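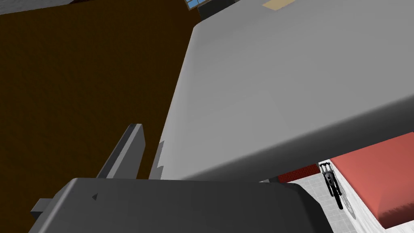 Minutes – gripper and wrist camera comparison, simulation group
June, 3:15 p.m.

Present: Albane Leclerc (chair), Wolfram Dreßler (minutes), Cevemden integration team, two guests from Chauvin
Apologies: Grullelberg office

1. Minutes of the last meeting
Accepted with one correction. Under item 4, "arm payload" should read "gripper payload."

2. Status of the simulated trials
Wolfram reported that both candidate grippers have now been run in the household scene set. The parallel gripper from Chauvin has finished its full set of 3000 episodes. The Dultus gripper is behind by two scenes and should be done before the next meeting. Both were run on the same arm model with the same controller gains, as agreed in the spring.

The Chauvin gripper failed to close fully in 9 percent of grasps. The Dultus figure so far is 13 percent, but the two missing scenes are the easier ones and the number may come down. Albane asked that no comparison go to Cevemden management until both sets are complete.

3. Wrist camera placement
Long discussion. With the camera mounted low on the wrist, the gripper housing takes up the lower part of the view, and a large object close to the finger can hide most of the room behind it. The Chauvin guests would like to keep the low mount for the view of the fingertips. Wolfram prefers the high mount, tilted down by 15 degrees, which shows both fingers in most poses but loses the contact point on thin objects.

Agreed to run both mounts on the left arm only, with the Chauvin gripper, before deciding. The right arm stays as it is.

4. Rendering problems near the gripper
Stepped, saw-toothed edges show up on surfaces close to the finger. Wolfram does not know yet if this affects the grasp detector. He suspects the near clipping distance but has not tested it. One of the guests said they had the same trouble with an older renderer and solved it with finer meshes – at a cost in speed.

Lighting was also raised. It is too flat for the depth comparison, and cast shadows are weak or missing on the nearer objects. Not urgent.

5. Controller
The force limit on closing is still set separately for each gripper. Albane wants one setting in newtons for both, written in the shared config file. The Cevemden team pointed out that the Dultus driver only accepts a percentage of motor current. They will ask Dultus for a conversion table.

6. Actions
Wolfram: finish the two remaining Dultus scenes; test the clipping distance.
Cevemden team: conversion table from Dultus; run both camera mounts.
Albane: send the scene list to Grullelberg and ask if they can spare a machine for the reruns.

7. Any other business
The guests asked for the raw logs of the failed grasps. Agreed, Chauvin runs only.

Meeting closed at 4:20 p.m.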